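Equipment Planner Wanted (contract, part-time, could turn into more)

Posted 2023-10-18

Hi, I'm Marites Lagman and I run the bench automation group at Iyamu. We're looking for a person to help us buy things. I know that's a strange way to open a job ad, but it's the truest one I have. We have a simulator we like, a shortlist of arms we sort of like, and a spreadsheet that I built on a train and would love to hand over to somebody who knows what they're doing.

Some background. Iyamu makes small handling cells for shops and kitchens that want a robot arm on an ordinary table, picking up ordinary stuff. So far most of our work has been in simulation. In February we move to real hardware, with 4 benches to start, and that means arms, grippers, tables, cameras, controllers, spare fingers, cables, power, shipping, all of it. I've done this once before on a much smaller scale and I ordered the wrong mounting plates twice, so please come and save me from a third time!

The job is to plan that purchase from end to end. You'd sit down with Adebayo Usman, who writes our simulated tasks, and work out what each one needs in real life. How far does the arm have to reach over the table? Does the gripper open wide enough for a big round container, and can the same fingers hold something thin like a handle? Where does the second surface go, and how much floor does a bench take up once you add chairs and a person walking past? Then you turn the answers into a parts list, get quotes, argue with the quotes, and bring me a budget I can defend upstairs.

You'll be looking at a lot of renders like these two.
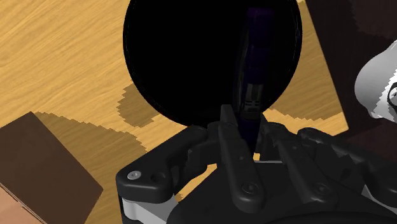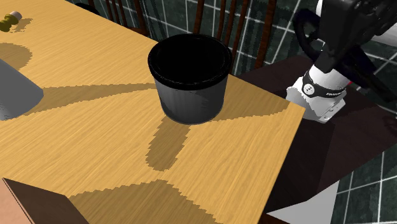 Simulated tabletop task: gripper close-up first, then a wider look at the table and arm.

You don't need to be a roboticist. Ekene Uzor handles controls and will happily explain payload and repeatability to you until you beg him to stop. What I need is a person who reads the fine print. Last time around, one supplier's quote left out the gripper, and another's had the gripper but no flange to bolt it to. I caught the first one.

What you'd work on, more or less in order:

Going through the task list with Adebayo and writing down reach, grip opening, and table size for each task.
Comparing the arms on our shortlist. Jundholm and Grurov are the front runners, and I have opinions about both that I'll keep to myself until you've formed your own.
A cost sheet for one bench and then for all of them, with spares, service, and shipping on separate lines (please, separate lines).
A delivery calendar. The tables can show up early. The arms can't, we have no place to lock them up before the new year.
A short written case for lease versus buy. I lean toward buying but I could be talked out of it.

I'd love to hear from you if you've bought lab, workshop, or factory equipment before and lived with the results afterward. Kitchen equipment counts. So does theater rigging, if you had to budget for it. You should be comfortable calling a sales rep back a fourth time and you should be good with spreadsheets, better than me at least. If you can look at a 3D scene and think "okay, that table is going to wobble," even better.

Hours and pay: 44 hours a month, spread however you like, at a flat 1711 dollars a month. There's also 600 dollars set aside for travel so you can go see a supplier's demo bench in person — I really do want you to go, spec sheets only get you so far. The contract runs through the end of February. If the first benches go well there'll be a second round of buying, and I'd much prefer to keep the same person on.

You can work from home most of the time. I'd want you in our Cirnora office for the first couple of planning sessions and again when the crates arrive, partly for checking the packing lists and partly for the cake. Our simulation machines are all here too, so you can sit next to Adebayo and move the camera around until you've seen the table from every side you care about.

To apply, send a resume and one page on something you bought for a team that you'd buy again, or something you wouldn't. I read the page first. A budget with the names blacked out is welcome too but not required. Mail goes to Hauwa Nwosu at the front office, who will set up a call with me and Virgilio Ignacio from finance. Virgilio will ask how you plan for price changes between the quote and the order. He asks everyone this, me included, every quarter, so have something ready.

Questions before you apply are fine — send them to Hauwa and she'll pass them along to me.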